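19 December 2020
Arm 2, gripper rail and wrist camera

Good session on the arm today! Said Bennani and I finally got the rail off the gripper, cleaned it properly and put it back, and the whole wrist feels like a different machine. It had done almost 4,000 cycles since the last strip-down in February, so the grease was more lint than grease. I picked it out of the ridges with a toothpick (the little Vindura brush is too stiff, don't bother) and wiped everything down with Atex cleaner.

Refitted with 4 new screws from the Cullance kit. Snug, then a quarter turn, and no thread lock on the small ones. Said wants to try the blue stuff next time. We'll see.

Then the fun part, back over to the drawer rig to look at the wrist view with the blue-fronted drawer open. The rail and the row of black teeth sit up high, with the compartment well below them. The near parts are a bit soft, but I can see right down to the drawer floor and I'm happy with that. 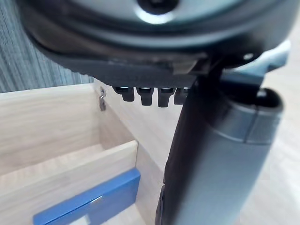
Do we need to redo the camera calibration every time the rail comes off?
Only if the camera bracket has been loosened as well. The rail has its own fixings, so a zero check on the fingers is enough.

Ran the zero check twice. First pass was out by a hair on the closing side, and I found a crumb of old grease under the end stop. Cleaned it, ran it again, spot on. After that, 200 open-close cycles with nothing in the grip while I ate lunch, and the sound is lovely, a soft even whirr with no click at the turn.

Still to do:
- order grease from McPhee, we're down to the last tube
- Grażyna Duda to check the cable loop at joint 5, it felt tight at full reach
- write the new service interval on the card by the controller (Said says 2,000, I'd go lower)

3 comments
Share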